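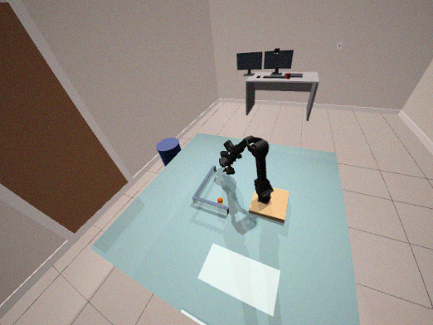

Skirnadeck Robot Club — Arms and Grippers Group

Posted 2025-08-26 by Meinrad Hofstetter

I spent the last few evenings comparing two grippers on the same arm in simulation, and I said I would write it up before the next club meeting.

The task is the one we always use. There's an orange ball on the sheet, sitting inside an L-shaped barrier, and the arm has to reach over, pick the ball up and lift it clear. The arm stays on its board the whole time. The ball starts close to one of the bars, and that is where most grippers get into trouble. If the ball were out in the open, almost anything would pick it up.

The two grippers are the Flulletti, which most of us have been using since last November, and the Kumsa, which is newer and has wider fingers. Both models load into Plenavlow without any changes to the arm file. You do have to set the tool offset by hand for the Kumsa. I forgot to do that the first evening and threw away everything I had recorded.

I ran 500 attempts with each gripper. The ball was moved a little between attempts but always stayed inside the L. Arm speed, controller gains and camera position were the same for both.

The Flulletti missed 21 times. Most of those were the same miss: one finger came down on top of the bar, the wrist twisted, and the ball got pushed away before the other finger could close. I could see it coming after a while. The forearm would start to dip a little early, and once it did that the attempt was lost.

The Kumsa missed 7 times. I expected the wider fingers to hit the bar more often, and they did touch it more often. But the fingers are angled at the tips, and they tend to slide down the inside of the bar and end up next to the ball anyway. When the Kumsa did miss, it was a worse miss. It pinched the ball low and shot it out over the barrier, and twice I had to go looking for it under the desk in the model.

I should say something about contact settings, as they matter more than I like. The sheet is smooth and I have the friction set fairly low. With higher friction on the ball, the gap between the two grippers gets smaller. I tried a short batch that way and stopped when I could see where it was going. I haven't included those numbers because I changed the time step halfway through and can't compare them fairly with anything else.

Closing speed was the other thing I played with. The Flulletti likes to close slowly. The Kumsa doesn't seem to care, up to a point, and past that point you get the shooting ball again. I left both at the slower setting for the full runs. That probably favors the Flulletti a bit, so the result for the Kumsa may be better than it looks here.

Then there's the controller. I used plain position control for everything, with the same set of waypoints: above the ball, down, close, up. I know a few people in the group want to see force control at the closing step. I do too, but I wanted one comparison where only the gripper changed. If somebody else wants to take the force control version, my scripts are in the shared folder, and the one to start from is the shorter one. The longer one still has my old camera code in it.

The camera needs work. I moved the view around to check for clipping between the fingers and the bar, and the reflections on the sheet made it hard to judge contact from some angles. If we are going to train anything on camera views later, I would turn the gloss down or at least vary it. For this comparison I scored from the ball position, so it made no difference to the results.

So far I would pick the Kumsa for this task. I'm less sure about other objects. The finger pads are flat, and I'd like to see what happens with a small cube lying against the corner of the L, where the two bars meet. The Flulletti can get one thin finger in there and the Kumsa may not fit at all.

The next thing on my list is repeating the runs with the ball started right in that corner. I also want to rotate the base board a little each time, so that the arm has to come in from a different direction. The reach should be fine, but the wrist gets close to its limit on one side and I haven't checked how close. If you have run either gripper on the real arm, please bring your numbers to the meeting, even if they are from a different task.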